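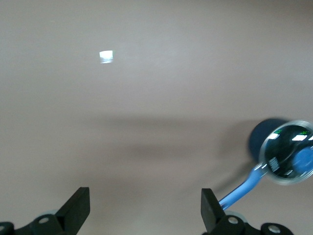

Feb 17, 2025. Hem trials for the Skanside skirts, second round. Pressed the wool samples at 180 with a damp cloth, then left them flat. The 22 mm hem hangs better than the narrow one, though it still kicks out at the side seam. I want to compare the greys next, away from the greyish-beige table top, where the overhead light leaves a white patch of glare. Henk Geerts is bringing 3 m of lining from Van den Broek. Still to do: unpick sample 8, recut on the bias.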